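4.2 Comparison of finger pads on household cloth

The first set of trials looked at how the two finger pads behave on soft goods. Rigid objects had already been covered in Section 4.1, and both pads did well enough there that the results could not tell them apart. Cloth is harder. It folds under the fingertip, it has no fixed edge to close on, and a grip that looks sound at the start of a lift can let go a moment later.

Both pads were fitted to the same hand-held gripper, the Merrick, so that the linkage and the lens stayed the same throughout. Pad A is a smooth silicone strip. Pad B is the blue pad supplied by Fedel. Operators worked at a bed with its usual covers left on, and were told to close on the cloth wherever they judged best. We logged 2875 grasps from 8 operators over 5 sessions in November.

Figure 2(a). Gripper with blue pads over a crumpled floral quilt. 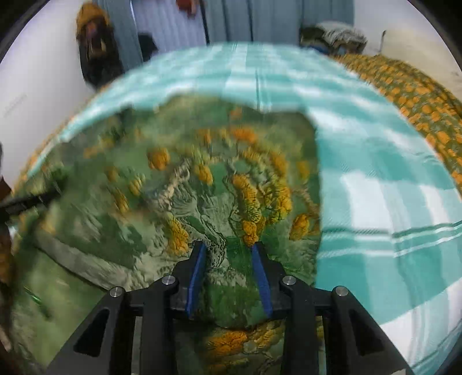

Cheuk-hei Tai objected at the review stage that a free choice of grasp point mixes up the pad with the skill of the operator, and that a poor pad in good hands could score as well as a good pad in poor ones. We accept this in part. Each operator used both pads, in an order set by draw, and the scores were compared within operators only. A fixed grasp point would have been cleaner – but cloth does not keep its shape between trials, and a point marked on a quilt soon ends up inside a fold.

Blur was a second concern. Fast approaches smeared the printed pattern in the wrist view, and the Kadolus tracker lost its position more often in those stretches. Grasps with lost tracking were kept for the pad scores, which were judged by eye, and left out of the path analysis.

Figure 2(b). Gripper open around a folded bundle on a checked sheet.

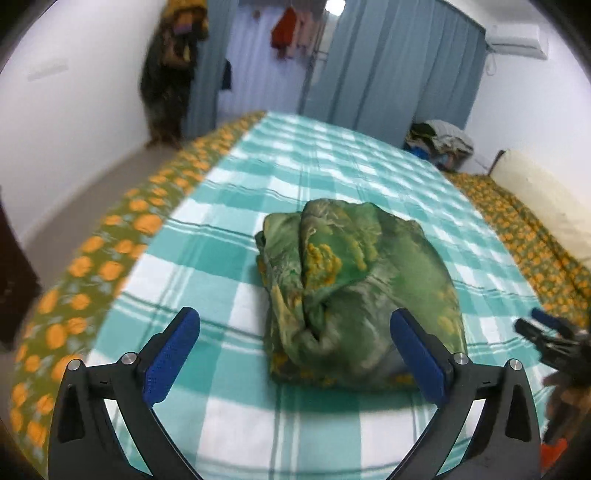 Page last modified: Feb 23, 2025

Folded bundles gave the clearest difference. With Pad A, the outer layer tended to slide over the ones beneath it, so that the bundle opened as it was raised. Pad B held the layers together more often, though it was slower to release.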